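Hand-held two-finger gripper vs. the three-finger one - is the bin test worth anything?

Forum: Grippers and End Effectors
Thread started by ferrand_bench

ferrand_bench wrote:
I have to pick one hand-held gripper before the end of October and I'm not convinced by anything I've read. The short list is the Itard two-finger with the soft pads and the Jater three-finger. Both get good write-ups. Both write-ups look like they were typed by the people selling them.

What I need it for is dull. Pick a thing out of a plastic bin, put it next to the bin, put it back, and sometimes pull the bin itself over by the rim. Cúc Chu at our place ran 80 picks with the two-finger and says it's fine. I ran 6 and wanted to throw it across the room. So which of us is right?

oddtorque wrote:
She is. Six picks is nothing. You hadn't got used to the trigger yet.

ferrand_bench wrote:
Maybe. But if a tool needs 80 picks before a grown adult can use it, I'd call that a finding.

millrace1882 wrote:
Bin tests are mostly theater anyway. You get a nice open bin with smooth walls, one object in it, good light, and of course the fingers go where you want. Then somebody writes "handles clutter" on the product page. Show me it working in a corner, against a wall, with the wrist turned the wrong way. I had a demo unit from Eltovbridge last spring and it was lovely right up to the wall of the bin. After that the outer brackets hit the rim before the tips got low enough.

ferrand_bench wrote:
That's my worry too. The knuckles on these things are wide. The tips can be as slim as you like, it doesn't help if the shoulders behind them don't fit.

phi_d wrote:
Định Phí here, I work with the two-finger most days. I think the complaint about width is fair and the complaint about the rim is not. Rim grabs are what this shape is good at. One tip goes outside the wall, one goes inside, and you close. Try that with three fingers and tell me where the third one goes.
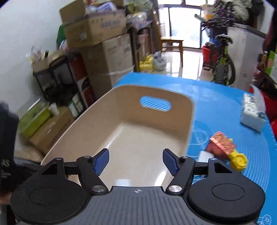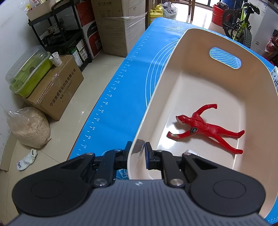 Tips spread over the bin in the first, closed on the near left rim in the second. Same bin, toy on the floor of it in the second one only.

oddtorque wrote:
Good pair. That rim grab looks clean enough to me.

millrace1882 wrote:
Looks clean, sure. It's a still. It tells me the tips can straddle the wall. It tells me nothing on whether the bin moved when you pulled or the pads slid off. And you've got one toy in there with its arms and legs all over the place, that's the easy case. You can pinch a leg from nearly any direction.

phi_d wrote:
I said rim grabs, I didn't say the photos prove a payload figure. For what it's worth, I log slips. Over my last 106 rim pulls I had 6 where the pad crept, all of them with a heavy load in the bin. I don't count those as failures, but you might.

millrace1882 wrote:
I do count them. Creep is a slip that hasn't finished yet.

kestrel_lab wrote:
Can I ask about the glare? There's a bright streak on the bin floor in the first one and another bright spot close to the toy in the second. We're on a shiny bin as well and our camera loses the floor completely in the afternoon, so the depth comes back full of holes. I'd be more bothered by that than by the fingers.

phi_d wrote:
Matte spray on the inside of the bin, or pull a blind down. I've used both. The spray wears off where the tips drag. And I only need color images for what I do, so don't take my word on depth.

ferrand_bench wrote:
We have the same trouble with a glossy floor. Cúc lined hers with shelf paper and then the paper started coming up with the small parts - so now there's tape on the corners and the fingers catch on the tape.

oddtorque wrote:
On the mat: do you use those printed rulers for anything? I can see the numbers going up the left side, 40 to 58, and the curved lines under the bin.

phi_d wrote:
Only to put the bin back in more or less the same spot between runs. I wouldn't quote a distance off it. The bin hides half of what you'd want to read.

millrace1882 wrote:
Then at least write down where the bin starts. Half the comparisons posted on this board move the bin between grippers and nobody mentions it. The second gripper always gets the better position because the operator has learned something by then.

ferrand_bench wrote:
OK, that I can do. My plan now: same bin, left edge on a marked line, 80 picks each, and I swap grippers every 10 so neither one gets all my practice. Half the picks in the middle of the floor, half against a wall. Rim pulls logged separately, empty bin and loaded bin. Creep gets its own column so you two can go on fighting over it.

oddtorque wrote:
Start with the three-finger, you'll be fresher and it needs the help.

millrace1882 wrote:
Flip a coin for which goes first. And post the bad runs too please, I've seen enough good ones.

ferrand_bench wrote:
Will do. The three-finger is on loan until the end of the month, so expect numbers before then. I still think I'm going to dislike both.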